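Taller de automatización doméstica
Apuntes de la sesión 8: aproximación a una puerta interior con brazo y pinza
Prepara: Sunita Benavides
Revisión del 26 de noviembre de 2023

1. Punto de partida

Estos apuntes continúan los de la sesión anterior, dedicada al montaje de la pinza y al tendido de cables. Se da por hecho que el brazo está fijado a su base, que la parada de emergencia se ha probado y que cada grupo tiene instalado Skiter, el programa de trayectorias que usamos desde abril. Quien todavía trabaje con la versión antigua debe actualizarla antes de seguir, porque los archivos de puntos no son compatibles.

El objetivo es llevar la pinza desde la posición de reposo hasta un punto de espera próximo a la manilla, detenerla y volver. En esta sesión no se acciona la manilla. El giro y el tirón se tratan en la siguiente.

2. Por qué una puerta

Una puerta de paso es un buen ejercicio para un montaje en casa. No hay que construir nada, la posición de la manilla se mide con una cinta métrica y el movimiento de la hoja queda definido por las bisagras. A cambio, obliga a resolver problemas que con piezas sueltas sobre una mesa no aparecen: la hoja cede si se empuja, la pinza puede golpear el marco y la manilla describe un arco cuando la puerta se abre.

Conviene elegir una puerta con manilla de palanca. Los pomos redondos exigen una fuerza de agarre que las pinzas del taller no dan con seguridad.

3. Orientación de la pinza

Para el punto de espera se colocan los dedos hacia abajo, a un lado de la manilla y a una altura parecida a la de la roseta. Desde ahí se puede entrar sobre la palanca con un desplazamiento corto. Si se parte de más arriba, la muñeca llega forzada y el último eslabón queda demasiado cerca de la hoja.
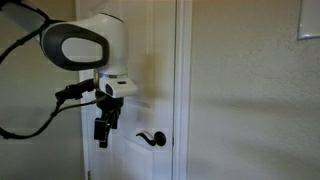 Los cables deben formar un bucle amplio. Un bucle corto tira del conector cuando la muñeca gira y uno demasiado largo puede engancharse en la manilla. La comprobación se hace a mano, con los motores sin tensión: se lleva la muñeca a los dos extremos del giro previsto y se mira si el cable queda tirante en alguno. En los montajes del grupo usamos bridas Hakside, sin apretarlas del todo, para que el cable pueda deslizarse un poco.

La separación mínima entre los dedos y la hoja durante la aproximación es de 90 mm. Solo se reduce en el tramo final y a velocidad lenta.

4. Medidas y sistema de referencia

El origen se toma en el centro de la base del brazo. El eje X apunta a la puerta, el eje Y es paralelo a la hoja cerrada y el eje Z sube. En el montaje de referencia se anotaron estos valores:

Distancia de la base a la hoja cerrada: 645 mm
Altura del eje de la manilla sobre el plano de la base: 241 mm
Separación mínima en aproximación: 90 mm

Cada grupo sustituye las dos primeras cifras por las suyas. Se mide dos veces, la segunda después de mover la puerta y volver a cerrarla, porque algunas hojas no quedan siempre en el mismo sitio. Si las dos medidas no coinciden, se revisa el resbalón antes de tocar el programa.

5. Secuencia de puntos

P0. Reposo, brazo recogido y pinza abierta.
P1. Punto alto, con la muñeca ya orientada.
P2. Descenso vertical hasta la altura de la manilla.
P3. Espera, fuera del alcance de la palanca.
P4. Retirada por el mismo camino hasta P1.

De P0 a P1 se puede mover por articulaciones. De P1 en adelante, siempre en línea recta. Un movimiento por articulaciones cerca de la puerta describe curvas difíciles de prever y es la causa más frecuente de roces con la moldura.

6. Cámara de muñeca

La cámara se utiliza para confirmar la posición relativa. No sustituye a las medidas del apartado 4. Como va unida a la muñeca, la imagen se inclina con ella, y una línea vertical de la puerta puede salir en diagonal. Antes de buscar bordes hay que aplicar la rotación de la muñeca, que Skiter guarda junto a cada captura.

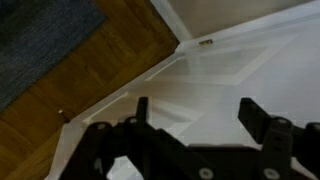
Las puertas pintadas de blanco tienen poco contraste. Las molduras de los cuarterones dan líneas útiles, pero dependen de la luz, y un detector ajustado por la mañana puede fallar por la tarde. Funciona mejor fijar la exposición de forma manual y enmascarar la zona que ocupan los dedos. Sin máscara, el filtro Jidden toma los bordes de la pinza como si fueran parte de la hoja, y el error de orientación crece mucho.

La máscara se dibuja una vez con la pinza abierta y otra con la pinza cerrada. Se guardan las dos.

7. Para entregar

Tabla de puntos P0 a P4 con coordenadas propias.
Las dos máscaras.
Registro de tres recorridos completos sin contacto, exportado desde Skiter.
Una nota breve sobre el recorrido del cable y los cambios que haya necesitado.

Los archivos se suben a la carpeta Scanlon de cada grupo. Quien no tenga una puerta accesible en casa puede reservar el puesto del taller y tomar allí sus medidas.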